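纳斯塔德社区服务论坛 > 宿舍与公共用房 > 内务管理
主题：关于活动室地面铺布作业及水桶摆放位置的意见征集

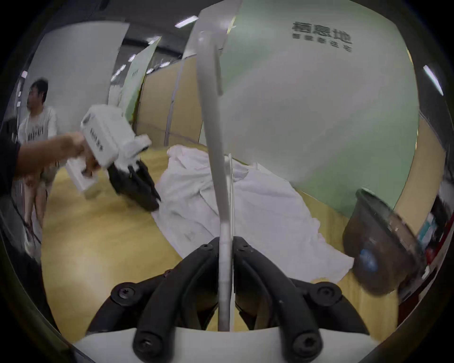

活动室浅色木地板上铺开的白布，右侧为深棕色水桶。

楼主：内务组_值班号
发表于 Nov 3, 2020

各位住户、各位同事：

现就活动室地面铺布作业的有关事项征求意见。根据现行《公共用房内务细则》第4条，凡在木地板区域进行折叠、分拣、擦拭等作业的，应当先行铺设白布，作业结束后由使用人负责收回。细则自三月起执行，执行期间内务组陆续收到若干反馈，主要集中在以下两个方面。

一是白布铺设是否必须拉平。部分住户认为，布面有褶皱时人员走动容易绊脚；另有部分住户认为，白布仅作隔垫之用，褶皱不影响使用，不宜作硬性要求。

二是水桶与白布之间应当保持多大距离。细则原文仅写明“水桶应置于便于取用处”，未规定具体尺寸，各楼层理解不一。

请各位结合本楼层实际情况发表意见。内务组将汇总后提交修订稿。讨论请围绕内务事项进行，与主题无关的内容请另行发帖。

——————

2楼：Obi楼层代表

本楼层意见如下。

关于第一项，建议明确要求拉平。主帖配图中的白布褶皱较多，中间还有一道隆起，若有人端着物品从旁经过，视线受阻，存在安全隐患。木地板本身较为光滑，布料未作固定，踩踏后易发生滑移。本楼层现行做法是两人各执两角，同时放下，再由中间向四周抚平，全过程用时很短，不构成额外负担。

关于第二项，建议规定水桶与布边的距离不得少于81厘米。该尺寸系本楼层试行后确定，人员可以从中间正常通过。

——————

3楼：北侧走廊住户

对2楼第一项意见持保留态度。

细则的立法本意是保护地板，防止硬物划伤及污渍渗入，并不涉及布面美观。白布在使用过程中必然起皱，即便开始时拉平，分拣几件衣物之后仍会恢复原状。若将“拉平”写入条文，检查人员在作业中途到场，使用人即处于违规状态，执行上有失公允。

建议表述为：“铺设时应当展开，不得成团堆放；人员通行一侧的布边应当平整。”如此既照顾安全，也留有余地。

——————

4楼：Adby库房管理

从物资管理角度补充说明。

目前在册的白布共329块，规格有大小两种，大号用于活动室，小号用于走廊及门厅。近一年报损的白布中，相当一部分属于长期未展开晾置、折痕处纤维断裂。因此，拉平与否不仅关系通行，也关系布料的使用年限。

另，请各楼层归还时按原折线折叠，勿揉成一团放入柜中。库房每次重新整理耗时较长，影响其他楼层领用。

水桶方面，深棕色桶与浅灰色桶用途不同：深棕色桶用于盛放清水，浅灰色桶用于污水。请勿混用。桶身标签为登记依据，标签脱落的请及时报库房补贴。配图中桶身正面的蓝色圆形标签，张贴位置符合要求，各楼层可以参照。

——————

5楼：Istent楼层代表

同意3楼关于第一项的表述，不同意2楼关于第二项的数值。

本楼层活动室面积较小，如按81厘米执行，水桶只能移至门口，反而妨碍疏散通道。建议将距离定为25厘米以上，并附加一项要求：水桶应当放置平稳，不得压在布面上。桶底压布时，一旦有人拉动白布，桶内之水极易倾出，对木地板的损害较单纯的污渍更为严重。

从配图看，水桶紧邻白布一端，距离偏近。是否可由内务组就此类情形作出统一解释，以便各楼层对照执行？

——————

6楼：内务组_值班号（楼主）

回复5楼：白布与水桶的摆放是否合格，本帖不作认定。桶内有无清水，仅凭图片无法判断，认定时应当以现场检查为准。

关于距离，2楼与5楼意见相差较大，内务组倾向于按活动室面积分档规定，不作统一数值。请其他楼层继续提供实际尺寸。

——————

7楼：Obi楼层代表

对分档规定无异议，但请注意，分档过多将增加检查难度。建议仅设大、小两档，大活动室沿用本楼层意见，小活动室沿用5楼意见。

关于第一项，仍坚持应当写明“拉平”。3楼所称“作业中途”的问题，可以通过限定检查时点解决，即仅在铺设完毕后、作业开始前进行检查。一项规定不应因为难以全程检查就降低要求。

——————

8楼：北侧走廊住户

回复7楼：限定检查时点可以接受，但条文中应当同时写明，作业期间产生的褶皱不计入检查结果。否则各检查人员掌握尺度不同，仍会产生争议。

另有一事请教库房：大号白布两人铺设尚可，单独一人时应当如何处理？晚间使用活动室的住户多为一人，按2楼所述方法无法操作。

——————

9楼：Adby库房管理

回复8楼：单人铺设时，请先将白布沿墙边放下，以墙根为基准展开一侧，再逐段向外拉开。收回时顺序相反。请勿站在布面上拖拽。

另据登记，晚间领用的白布几乎4成未在当日归还，请有关住户予以配合。

——————

10楼：南侧二层住户

补充一点不同看法。本人认为，木地板区域完全可以改用带防滑底的垫子，白布问题即不复存在。布料吸水之后贴附于地板，若未及时揭起，对漆面同样不利。现行细则只规定铺布，未规定揭布时限，属于遗漏。

——————

11楼：内务组_值班号（楼主）

回复10楼：更换垫子涉及采购，不在此次修订范围内，可另行提交建议书。揭布时限一项予以采纳，拟表述为“白布受潮后应当立即揭起晾晒，不得留置于木地板上过夜”。

现将拟修订条文列出，供各位核对：

（一）白布铺设完毕后、作业开始前，布面应当拉平；作业期间产生的褶皱不计入检查结果。
（二）人员通行一侧的布边应当始终保持平整。
（三）水桶不得压在布面上；与布边的距离，大活动室不少于81厘米，小活动室不少于25厘米。
（四）白布受潮后应当立即揭起晾晒，不得留置于木地板上过夜。
（五）白布归还时按原折线折叠。

——————

12楼：Istent楼层代表

第（三）项中“大活动室”“小活动室”的划分标准请一并写入，否则本楼层无法确定适用哪一档。其余各项无异议。

——————

13楼：北侧走廊住户

第（二）项“始终”二字建议删去，与第（一）项后半句存在冲突。

——————

14楼：内务组_值班号（楼主）

12楼、13楼意见已收到。划分标准待后勤提供各活动室面积表后补入，“始终”二字删去。修订稿将另帖公布，本帖继续开放回复。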